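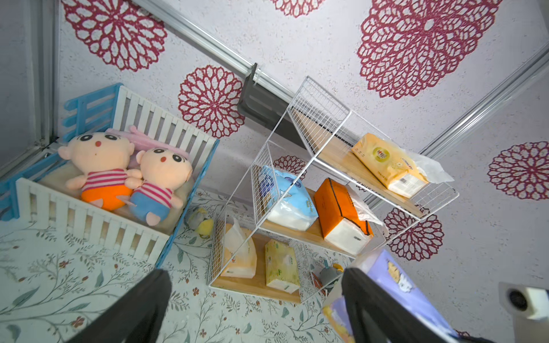 Wrist camera view, child's room setup. Wire shelf, toy bed, more soft packs than I would have picked.

1/ Budget notes for a one-arm tidying cell, February 2023. Posting them because three labs asked for the spreadsheet and the spreadsheet is not readable by anyone except me.

2/ The task: pick household soft goods off shelves and floor, put them back where they belong. Tissue packs, tissue boxes, plush toys. All light. Payload is not what you are paying for here, so stop sorting arm catalogs by payload.

3/ Sort by reach and wrist clearance instead. The shelf unit in the first post is a zigzag of wire grid panels with boards at several heights. A gripper going for the lowest board has wire beside it and a board over it. We rejected two arms on wrist diameter alone.

4/ Fingers. We run a two-finger gripper. Budget for spare fingers as a consumable, in the same line as cables. I put down 20 pairs for the first year. Yetunde Okafor, who does our purchasing, asked if that was a typo. It was not.

5/ Finger length is a trade. Long fingers reach between the grid panels. They also take up more of the wrist camera's image. Print a few lengths before you order anything machined.

6/ Wrist camera: buy wide, buy small, buy two. The second one goes on the shelf in its box. Lead time on ours went from "in stock" to June between the quote and the PO.

7/ Test objects get forgotten in every budget I have reviewed. An opened soft pack with a tissue puffing out of the end grasps differently from a sealed one. Boxes crush. Plan to replace them on a schedule. We carry $300 for this and treat it as spent.

8/ Plush is cheaper to run. The two dolls in the striped shirts cost less than one hour of my time. The small gray-and-yellow one on the floor is a harder pick than either of them — low, and close to the foot of the toy bed.

9/ Backgrounds. A plain gray booth is easy to budget and will give you a policy that works in a plain gray booth. Red lace-pattern flowers on the wall and a vine print on the floor mat are cheap variation. Price the wall covering and the mat as equipment, with a part number, or somebody will cut them as decoration.

10/ Aluminum rail. Order more than the drawing says. Brackets, too. We bought 20 extra brackets and have four left.

11/ Quotes. Kalletti came in lowest on the arm and left out the controller cable. Lysenko included everything and wanted payment up front. Brirside would not quote without a site visit. We went with Lysenko. Compare landed totals with cables, mounting plate and shipping, never the headline line.

12/ Service contract: skipped for year one. Ngozi Ajayi disagreed and wrote a page on why. Her strongest point is that a dead joint in month four stops the whole project, while a dead camera stops it for an afternoon. I would hold a contract for the arm only if I were doing this again.

13/ Hours. We planned 200 operator hours for the first round and left out resets. Every item that gets moved has to be put somewhere for the next run, and a person does that. Put resets on their own line.

14/ Stadthorpe, our second site, is getting the same cell. Same arm, same fingers, different shelf. I want solid sides on that one to see how much of our failure rate is the wire grid.

15/ Open item: whether to buy a second gripper or a tool changer. The changer adds length at the wrist, and see post 3. Leaning toward the second gripper.

16/ Cleaned-up line items go out once Yetunde has taken the vendor pricing off. Reply if you want a copy, and say which arm you have.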